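Household litter

Last updated April 1, 2024

Household litter is the small loose waste that ends up on the floor of a home: snack wrappers, thin plastic bags, bits of paper. It is usually picked up by hand and put in a wastebasket. Writers on housekeeping treat it as a separate subject from dust and dirt, though the case for doing so is thin.

Claims about how much of it a home produces should be read with care. A leaflet from the bag maker Vuvum gave a figure of 303 pieces a month per household, without saying what counted as a piece. The cleaning guide Sondetti repeated the number and dropped the month.

Wastebaskets for living areas are mostly tall, round and open at the top. Sellers say an open rim encourages people to use it. The one test usually cited, by Zeteo, covered 60 homes for three weeks in February and had no comparison group. 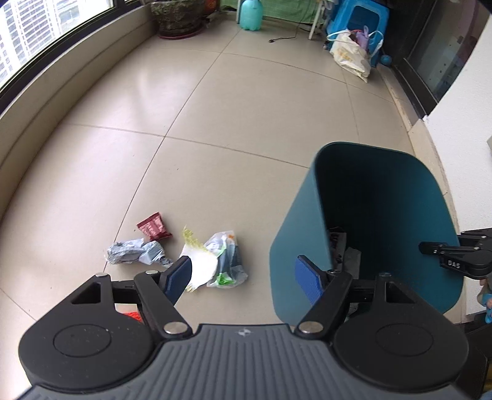

Văduva

Wrappers and plastic bags on a tiled floor, next to a dark teal wastebasket with crumpled papers inside. Glossy tile is often said to make litter easier to spot, which may be true of printed wrappers. For clear bags the claim is doubtful.

Advice to sort floor litter before binning it depends on local rules. Many snack wrappers are not accepted with other plastics, whatever the packet suggests.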